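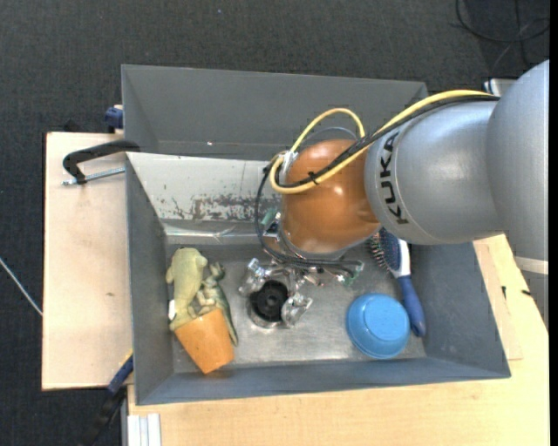 Why do we put toys in bins? I used to think bins were just for grown-ups who like things tidy, but I've changed my mind!

A bin is really a little room for your stuff. It has a floor and walls, so a round thing can't roll off under the couch (I once lost a yo-yo that way for 11 days). Soft toys are easy. They squish, so you can push them close together at one end. Hard toys don't squish at all, and a dinosaur with a long tail needs space for the tail too.

Try it with your own bin tonight. Put the big toys in first, along the wall, and then see what fits beside them. I like to lay mine down flat, all facing the same way, like they're having a sleepover. My green lizard always gets the corner.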